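How to tell if a machine is ready for your mending pile

I get asked whether a robot can sew a button on yet. Short answer: not in my kitchen. But you can work out for yourself how close any demo is, and it takes 10 minutes.

First, pick one chore and write down every hand move in it. My button came to 51, and tying off the thread ate up most of them.

Next, find a video of a machine doing that chore and tick off only the moves it does on its own. If someone is steering it, put an S by the move. Steered still counts for something – it means the fingers are good enough, even if the brain isn't.

Then watch the thread. Hard stuff like plates and boxes stays where you put it. Thread flops, loops and slides, so knots are my favorite test. Stitching up a cut is the same kind of work as closing a ripped seam, with slippery tools and no fingertips.

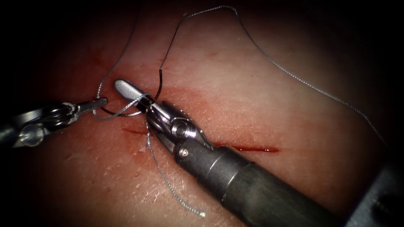 Knot work, with metal jaws for fingers:

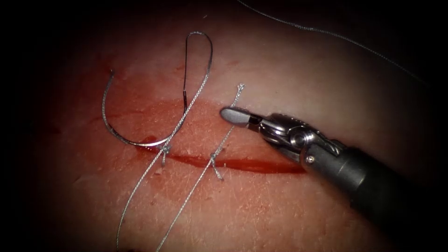
Last, give it a score out of 5 and try again in May.

Larkine wrote back that my scoring is too kind, and that a steered move should count as zero until the machine can do a whole seam by itself, start to finish, with whatever thread is in the drawer.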